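Is the second half of Lovska worth it if I bounced off the crafting?

Posted by Hididik

I bought Lovska in October because everyone in my old guild wouldn't shut up about it. The first act was great. Good combat, a map that trusts you to get lost, a villain with an actual point. Then I reached Dikesgate and the game handed me an anvil.

I now have 896 iron scraps and no idea what I did to deserve them. Every door in the lower town wants a key, and every key wants to be forged, and the forging minigame is the one where you tap in time with a hammer that has its own opinions about rhythm. I've failed the Warden's Key 3 times. Each failure eats the good ore.

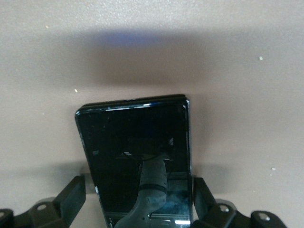

I'm playing on a desktop with a controller, if that matters. What I want to know is whether the crafting backs off after Dikesgate or whether this is just what the game is now. I don't mind a slow patch. I do mind paying full price for a blacksmith's apprenticeship.

No spoilers past the bell tower please.

Nesma Kabbaj

It backs off a lot. Dikesgate is the worst stretch by a mile, and I say that as someone who has finished the game twice and should probably have been doing other things.

For the Warden's Key, stop watching the hammer. The animation runs a touch behind the sound, so if you go by eye you'll be late on every strike. Turn the music down to nothing, leave effects up, and tap on the clang. Also go into Accessibility and look for Forgiving Forge. It's off by default and the description makes it sound like it changes the difficulty of the whole game – it doesn't, it just widens the timing window.

And sell the scraps! Keep 500 for the bridge quest and dump the rest on the merchant by the canal. He pays badly, but you'll never need that much iron again.

After the bell tower you can pay a smith to do most of it for you. I touched the anvil maybe twice in the whole last act, once by accident.

overgaard_fan

skill issue tbh. played the first Overgaard on a keyboard with no remapping and we didn't get a Forgiving Forge. the crafting is the best part, you're meant to learn it

Hididik

Forgiving Forge did it, second try. Thank you, Nesma. I got the door open and there was another anvil behind it, but I'm told that one is optional, so I walked past it with my head held high.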